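Pinces à main Jistcombe, la paire : de bonnes mâchoires, un suivi qui décroche et un mode d'emploi qui regarde ailleurs

Par Meriem Benjelloun

Note : 2,5 sur 5

Je n'attendais pas grand-chose de la paire de Jistcombe, et j'ai quand même été déçue. Le principe est connu de tous ceux qui font de l'apprentissage par démonstration : on tient une pince dans chaque main, on exécute la tâche soi-même, et le logiciel reconstitue la trajectoire des deux outils à partir des cubes de marqueurs fixés dessous. La boîte promet des données « prêtes à rejouer ». J'ai rejoué. C'est là que les ennuis ont commencé.

Le matériel d'abord, parce que c'est la partie réussie. Les mâchoires ferment droit, la course est régulière et je n'ai pas relevé de jeu après un mois d'usage à l'atelier de Welville. La prise en main convient aussi bien à mes petites mains qu'à celles d'Elango Chacko, qui a fait la moitié des sessions et qui se plaint d'habitude de tout ce qui est conçu pour une taille moyenne. Au bout d'une heure, on sent le poids dans les poignets. Jistcombe parle d'un outil « oublié dès la première minute ». Non.

Le logiciel s'installe vite et l'étalonnage prend un quart d'heure, à condition de ne pas suivre la notice, dont les étapes 4 et 5 sont inversées. J'ai écrit au support, qui m'a remerciée. La version en ligne n'a pas bougé depuis.

Venons-en au défaut. De temps en temps, la pose de la pince droite saute. L'affichage reste impeccable, le voyant ne change pas, aucun message n'apparaît, et pourtant la trajectoire enregistrée contient un bond de plusieurs centimètres, suivi d'un retour à la bonne position. Sur une courbe, c'est une belle dent. Sur un bras qui rejoue la séquence, c'est un coup sec. Le nôtre a frappé la table au premier essai, en mai, pendant que Talha Magsi rangeait des pièces de l'autre côté. Il n'a rien eu, il était hors de portée. Un plateau marqué et un doigt de préhension fendu, voilà pour le bilan matériel.

J'ai d'abord accusé notre contrôleur. Irfan Usmani, qui l'a écrit, a défendu son code avec une certaine vigueur, et il avait raison : la commande suivait fidèlement une consigne absurde. Nous avons alors repris les enregistrements un par un. Sur 1012 séquences, plus de 200 contenaient au moins un saut. Jistcombe annonce pourtant dans sa fiche une « continuité garantie » sur 1000 séquences consécutives. Je serais curieuse de voir la table, l'éclairage et l'opérateur de ces 1000-là.

Reste à savoir d'où vient le saut. Mon hypothèse, et je la donne comme telle : quand le poignet tourne, une seule face du cube reste bien lisible, et le calcul d'orientation hésite entre deux solutions. C'est une faiblesse classique des marqueurs plans. Un filtre correct la rattrape sans difficulté. Celui de Jistcombe semble préférer livrer une valeur fausse que de reconnaître un trou, et c'est ce que je lui reproche le plus. Une donnée manquante, je sais la gérer. Une donnée inventée, marquée « valide » dans le fichier, je l'envoie au robot.
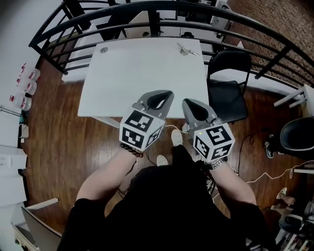

Les deux pinces au-dessus du bord de la table, chacune montée sur son cube de marqueurs.

Le support, lui, a d'autres idées. Première réponse : l'éclairage. Nous avons changé l'éclairage. Deuxième réponse : les reflets d'objets métalliques au poignet. J'ai comparé des séries faites avec et sans montre, les sauts étaient là dans les deux cas. Troisième réponse : il faudrait « adopter des gestes plus fluides ». J'avoue que celle-là m'a laissée songeuse. Si l'outil sert à enregistrer des gestes humains, il me paraît raisonnable qu'il supporte des gestes humains.

Zubaida Rajput, à l'atelier de Ludham, possède le même modèle, acheté avant le nôtre. Elle observe des sauts aussi, moins souvent, avec une version plus ancienne du logiciel. Nous avons réinstallé cette version : le problème diminue, il ne disparaît pas. Cela oriente vers le filtre, sans le prouver. Jistcombe n'a pas commenté.

Le point sécurité mérite qu'on s'y arrête. La notice consacre deux pages à l'entretien des mâchoires et une ligne au rejeu, qui conseille de « surveiller le robot ». Rien sur une limite de vitesse au premier passage, rien sur la vérification des trajectoires. Pour un produit vendu à des écoles, je trouve cela léger.

Ce que nous faisons désormais, et que je recommande à quiconque a déjà payé :
Rejouer chaque nouvelle séquence en simulation avant tout passage sur le bras.
Rejeter automatiquement tout déplacement impossible pour une main entre deux instants voisins. Irfan a écrit le contrôle en une après-midi, ce qui rend son absence chez le fabricant d'autant plus agaçante.
Limiter la vitesse au premier passage réel, arrêt d'urgence en main, personne dans la zone.
Ne pas se fier au champ « valide ».

Avec ces précautions, la paire redevient utilisable – je dis bien utilisable. À 700 euros, on pouvait espérer que la vérification soit comprise. Le modèle concurrent de Rizvi coûte plus cher et ses mâchoires sont moins agréables, mais lorsqu'il perd le suivi, il coupe l'enregistrement et le signale. Je ne l'ai eu en prêt que quelques jours, trop peu pour le noter.

Points forts : mécanique soignée, installation rapide, bonne prise en main.
Points faibles : sauts de pose non signalés, notice fautive, support évasif, consignes de sécurité réduites à une phrase.

Une mise à jour du filtre est annoncée par Jistcombe, sans date. Je referai les mêmes séries quand elle sortira et je modifierai la note s'il y a lieu. En attendant, la trajectoire fautive est dans notre dossier de tests, et le plateau porte toujours sa marque.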